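Ivan Ostapchuk keeps his recovery phrase in two places and will not tell me either of them, which he considers the first useful thing he has taught me all morning.

Ostapchuk runs support at Firnico, a small company that makes a wallet for people who hold their own coins. He has been there since it was four people and a shared login. Now there are 86 on staff, and by his count the team answers 2,000 tickets in a normal month and 4,000 in a month when prices do something exciting. November was exciting.

"When the price goes up, people remember they own some," he says. "Then they go looking for the password. It's like a class reunion, but with more crying."

I had come to ask him about self-custody, the arrangement under which you are your own bank, your own vault and, on a bad day, your own robber. The pitch is simple. With an exchange, the company holds the keys and you hold an account. With a wallet like Firnico's, you hold the keys, written out as a list of plain words, and if you lose the list there is no one to call. People call anyway.

"They ask for the manager," Ostapchuk says. "I am the manager. I would love to have the power they think I have."

The most common mistake, he says, is the screenshot. A new user sees the words, takes a picture of them, and the picture goes off to live on every device the family owns. Second is typing the words into a website that asked nicely. Firnico put a warning on the setup page in red letters. Then it made the letters bigger. He has seen screenshots of the warning, with the words underneath.
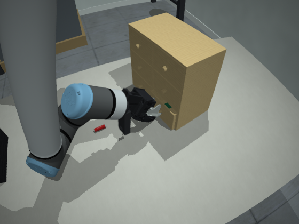
Where should the words go, then? Ostapchuk is in favor of paper, ink and a bit of thought, and he has a low opinion of cleverness. One customer split his phrase among three cousins who then stopped speaking to each other. Another hid it inside a poem. Furniture gets a surprising amount of trust as well: a small wooden chest of drawers is, in his experience, where half of Pidholm keeps its savings, under the batteries and the takeout menus. "A drawer is okay for a week," he says. "After a week, somebody tidies."

He likes metal plates for anyone holding more than they could stand to lose, and he likes a second copy in a different building. He doesn't much like safe deposit boxes, though he admits this is mostly because of the parking.

Rostyslav Maksymiv disagrees with nearly all of it. Maksymiv used to work the next desk over and left to start Bite, which sells what he calls assisted custody. The customer has one key, Bite has another, and a third sits with an outside firm called Fandham. Any two of the three will open the wallet. Lose yours and you can still get your money back, after some paperwork and a video call.

"Ivan thinks everyone should be a locksmith," Maksymiv tells me by phone. "I've met everyone. Everyone can't find the remote."

He says 76 percent of Bite's customers came over after losing something somewhere else, though he gets that figure from a sign-up form where "prefer not to say" was counted as a yes.

Ostapchuk takes this well. The two of them still have lunch on Saturday, and they still split the bill in cash. He grants that a backup company is a fine idea for some people -- his mother, for one -- provided they understand they have gone back to trusting a company. "That's allowed," he says. "Just don't put the T-shirt on."

I ask whether he has ever lost coins himself. He looks out the window for a while. There was an old laptop, he says, and a move across town, and a brother-in-law who was helping.

"It wasn't worth much then," he says.

I ask what it would be worth now. He says he has a ticket to get to.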